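Ticket 700 – Right hand gripper slow to close, table cell
Project: Skevolen
Opened by: Mamta Bisht
Priority: normal (it was "urgent" until somebody asked what would stop if we left it)
3 comments · 0 shares

Problem as reported: on the two-gripper table, the right hand unit closes late. Squeeze the handle, wait, fingers arrive. The left one behaves. The operator's words were "like talking to someone on a satellite phone," and I can't improve on that.

Opened 15 Jan 2026.

What I did first was restart everything, which is also what I did last time. The lag went away for one session and came back, so I have stopped counting restarts as a repair. Next I swapped the two cables at the box end. If the fault moved to the left gripper, it was the port. It stayed on the right, so the port is innocent and I owe it an apology for the September ticket.

Checked the screws on the top plate of the right unit. Two of them took a bit of a turn. No change in the lag, but the plate no longer ticks when you set the thing down.

Then on to the bench test we use for everything, phone case and clear tray, both hands, no hurrying.

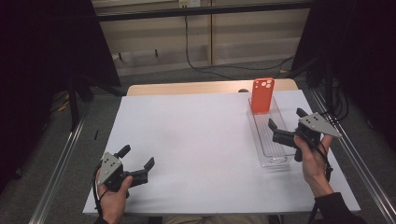

Quyên Huỳnh: Before you open anything up, look at how the cable leaves the right gripper. If it hangs along the hand it gets bent every time the wrist turns. I had the same lag on the Lâm table and it was the cable, after I had spent a whole afternoon taking the fingers apart for the pleasure of it.

Reply from Mamta: Fine, cable it is. I flexed it near the connector with the gripper idle and the position reading jumped by itself. Did it again to be sure, then a few more times because it was satisfying. Straight cable, good reading. Bent cable, nonsense.

Spare ordered through Sorent. The stores list says we have one on the shelf already. The shelf disagrees.

While waiting:
– Routed the old cable with a loose loop at the wrist and a strap on the forearm. The lag is still there but you have to go looking for it.
– Ran the zero routine on both units. Fingers fully open, hands off, wait for the reading to settle. Please do wait. The step is in the Brornel setup sheet, under a heading that gives no hint of it.
– Wiped the finger faces on both units.

Spare arrived, fitted, old one cut in half so it can't sneak back into the drawer. Ran 1,000 open and close cycles with the log on and a sandwich in my free hand. Longest delay 30 ms, both sides alike. After that, back to the table for the approach check on the clear bin, one finger each side, stop short of the walls, then close. 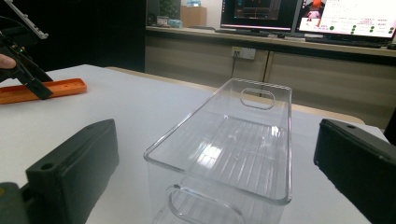
Approach check, clear bin between the open fingers.

Quyên Huỳnh: Add the wrist loop to the setup sheet, please, or we will be reading this ticket again under a new number.

Mamta Bisht: Added, with its own heading. Left unit gets the same loop tomorrow, before it starts getting ideas. Leaving the ticket open until that is done.

Status: waiting on left cable loop
2 people found this helpful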